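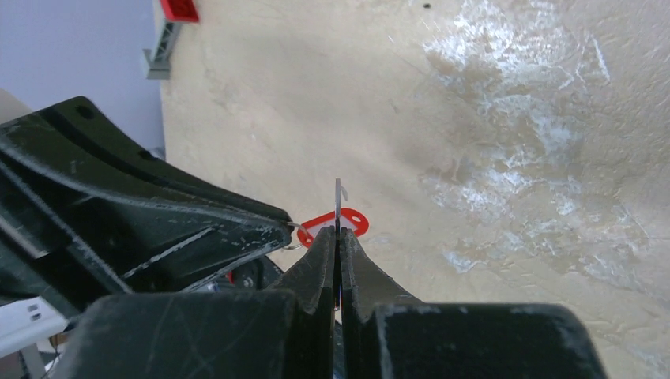
20th January

Second pass through the lease for the Jedener unit, coffee in hand, pencil in the other. Ilham Wuisan has the marked-up copy from November, so I worked from the clean one and will have to match the two up later. Writing this in the shop book so we both have it in one place.

Term first. They want 26 months, and I still have no idea where that number came from. I asked the agent on the phone and she said it lines up with the Vasilakis lease next door, so both units come up together. Handy for them! I'd like 24 with an option to renew at our choice, in writing, with the rent for the renewal spelled out. As it stands the renewal clause says "at a rate to be agreed," and I can't see how that gives us anything at all. If they name a silly number we're out, with all our wiring and benches bolted to their floor.

Which brings me to the benches. Clause 8 says anything fixed to the building belongs to the landlord when we go. Anything fixed! So the compressor line, the big vise bench, the extraction ducting (the Plarnesia ducting, which cost us more than the van did). I want a list stapled to the back of the lease, signed by both sides, of what's ours and leaves with us. Ilham says to put photos with it. Good idea, will do it once we've got the keys and before the first crate goes in.

Shared costs. This part made my head hurt. Our share of "common area charges" is worked out by floor area, fine, but there's no cap on it and no right to see the bills. Roof, parking lot, snow, the lights out back. Lasel had the same wording at their old place and got hit with a share of a whole new roof in their last winter there. I'd ask for three things, in this order, and be happy with the first two:

Cap on the yearly increase.
Right to look at the actual invoices once a year.
Roof and structure taken out of our share completely.

The agent already hinted that the cap is possible. She went quiet on the roof.

Power. The lease says the unit has "adequate electrical service" and leaves it there. Adequate for what? The panel says 200 amps on the door but I want our electrician to look at it before anything is signed, and I want the real number written into the lease. If we need more, who pays for the upgrade? It doesn't say, so I'm guessing us.

Use clause. Currently "light assembly and storage." We do a bit of cutting and now and then some welding, and I don't want to be the tenant who gets a letter in month three. Asked for "light manufacturing, assembly, testing and related office use." Also need to check the zoning with the city myself and not take the agent's word for it. Called twice today, got the recording both times. Trying again first thing.

Personal guarantee. Page I'd been avoiding. They want me on the hook for the full term, whatever happens to the company. I wrote "NO" in the margin and then, a bit calmer, wrote "first year only, then drops off." A bigger deposit in exchange would be okay with me. Ilham thinks they'll take it, I'm less sure, and we had a short argument over it by the sink.

Small stuff I don't want to lose:

The heater in the back room. Who fixes it? The lease says tenant, for all heating "serving the premises." It's old. I want it serviced and working on day one and after that I'll keep it up.

Loading door hours. The draft has it locked after 8 in the evening. Deliveries do come late sometimes, so ask for our own key.

Subletting. Needs their consent, fine, but add "not to be unreasonably withheld." If we ever shrink I'd like to be able to rent out the front half.

Signs. Not mentioned anywhere. Ask.

Insurance broker has a copy of the insurance pages and will call back with what it would cost us to meet them. The glass coverage looked odd to her.

Ilham, if you read this before I catch you: please bring the November copy in, and can you check whether you wrote anything next to clause 8? I have a feeling you spotted a second thing in there, something on paint, and I can't find it.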